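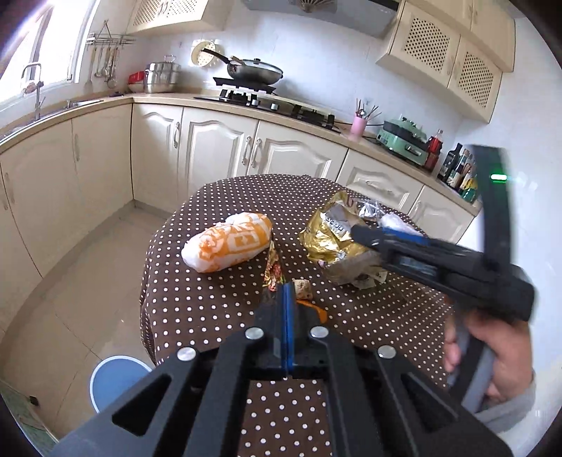 Bolsa de aperitivos sobre un mantel marrón de lunares.

Cómo crear tu propio paquete de stickers en Clerkik

Texto: Iolanda Bastos

Clerkik permite hacer stickers con fotos de la galería desde la versión de noviembre. Los paquetes se guardan en el teléfono y se pueden usar desde el teclado en cualquier aplicación de mensajería que acepte imágenes. Esta guía sirve para Android; en iPhone los menús tienen otro orden.

Antes de empezar

Actualiza la aplicación y comprueba que Clerkik está activado como teclado predeterminado (Ajustes > Sistema > Idiomas y entrada > Teclado en pantalla). En algunos móviles el apartado se llama Administración general. El editor ocupa 42 MB y se descarga la primera vez que lo abres, así que mejor con wifi.

Paso 1. Abrir el editor
Toca cualquier campo de texto para que aparezca el teclado. Mantén pulsada la tecla de la coma y elige el icono de la pegatina. Después pulsa Nuevo paquete y escribe un nombre. No se admiten emojis en el nombre.

Paso 2. Elegir las fotos
Cada paquete necesita un mínimo de tres stickers. Puedes seleccionar hasta 9 fotos de una vez; si quieres más, repite la operación. Funcionan mejor las fotos con fondo liso y un solo objeto o una sola cara. Las capturas de pantalla suelen quedar borrosas al reducirlas.

Paso 3. Recortar
El recorte automático marca el contorno con una línea de puntos. Si se come una oreja o deja un trozo de fondo, cambia a Manual y repasa el borde con el dedo. Amplía con dos dedos para las zonas pequeñas. El botón Deshacer solo recuerda los últimos cambios – conviene guardar el borrador de vez en cuando.

Paso 4. Texto y borde
Pulsa Aa para añadir una frase. De las fuentes incluidas, Ludness es la que mejor se lee en tamaño pequeño. El borde blanco viene activado; yo lo dejo puesto, porque en los chats con fondo oscuro el sticker se distingue mejor.

Paso 5. Guardar y probar
Toca Guardar paquete y vuelve al chat. Los stickers nuevos salen en la última pestaña. Para cambiar el orden de las pestañas, mantén pulsado el icono del paquete y arrástralo.

Problemas frecuentes

El paquete no aparece: cierra el teclado y ábrelo otra vez. Si sigue sin salir, borra la caché de Clerkik, sin tocar los datos, o perderás los paquetes guardados.

Mensaje «Error 918»: la foto está en la nube y no en el teléfono. Descárgala y vuelve a seleccionarla.

El sticker se envía como imagen normal: la aplicación de mensajería no admite el formato. Desde el teclado no se puede cambiar.

Para pasar los paquetes a otro móvil, entra en Ajustes de Clerkik > Copia de seguridad > Exportar y guarda el archivo donde prefieras. En el teléfono nuevo se usa Importar, en el mismo menú.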